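Demonstration gathering (robot learning)

From the Wamonora open handbook, last edited 28 July 2024

Demonstration gathering is the job of collecting worked examples that a learning system can copy. A person guides a robot through a task, the robot's joint positions and camera views get saved the whole time, and the saved run becomes one example. People in the field call that run an episode, or a demo, or (at my bench, late in the day) "another one." I've been doing this for long enough that I was asked to write the entry, so you're getting my version of it, opinions included!

Where the name comes from

Older papers say "teaching by showing" or "programming by demonstration." You'll also see "imitation data," which I like because it's short. The handbook settled on demonstration gathering back in February and I've stuck with it here, though I still slip.

How an episode is made

The usual way is teleoperation. You hold a pair of leader arms, or wear a headset, or push a game controller around, and the working arms follow what your hands do. Leader arms are my favorite for cloth by a long way – you feel where the elbow is going before it gets there. Each episode has a start state, a stretch of motion, and an end state that somebody marks as good or bad. The marking sounds trivial and it eats up a shocking amount of the afternoon.

Cloth tasks nearly always use two arms. One arm can drag a shirt or pinch up a corner, but flattening needs a pull from both sides, and folding goes much better when something is holding the far edge down. The arms are clamped to a table facing the work, with a small camera near each gripper so the system gets a close view of whatever the fingertips are about to grab.

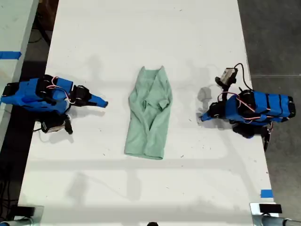 Start states matter more than beginners expect. If every shirt begins neatly spread, the system learns to fold neatly spread shirts and then goes to pieces the first time a sleeve is tucked under. So you scramble on purpose. Drop it, twist it, push the hem up toward the collar, turn the whole thing around. At Nallance we had a rule that the person resetting the table couldn't be the person driving the arms, because drivers (me included) quietly set up easy ones for themselves.

How many are enough

It depends on the task, and I know that's an annoying answer. My first folding set was 100 episodes of one shirt, and the trained system handled that shirt fine and was hopeless with anything stiffer. The second set, which we called Requena, had 212 episodes across 9 garments. After throwing out the bad ones we kept 178, and it was a far better set even though each garment got fewer turns. I'd take variety over bulk any day, at least for cloth.

What gets thrown out

Dropped camera data, mostly. Also runs where the driver paused to think, since a long freeze teaches the arms to freeze too. Fumbles are a matter of taste. Some groups cut every missed grab, but I keep a fumble if the driver recovers smoothly, and I wish more people did – the system is going to miss grabs of its own, and it needs to have seen a way back.

Notes and labels

Every episode should carry the garment name, the driver, the start state and the result. We keep ours in a plain spreadsheet called Flemico, which started as a joke name and is now in too many scripts to change. Write the notes right after the run while you still remember it. I've tried doing a whole batch at the end and they came out useless.

See also: teleoperation; leader arms; cloth handling; episode review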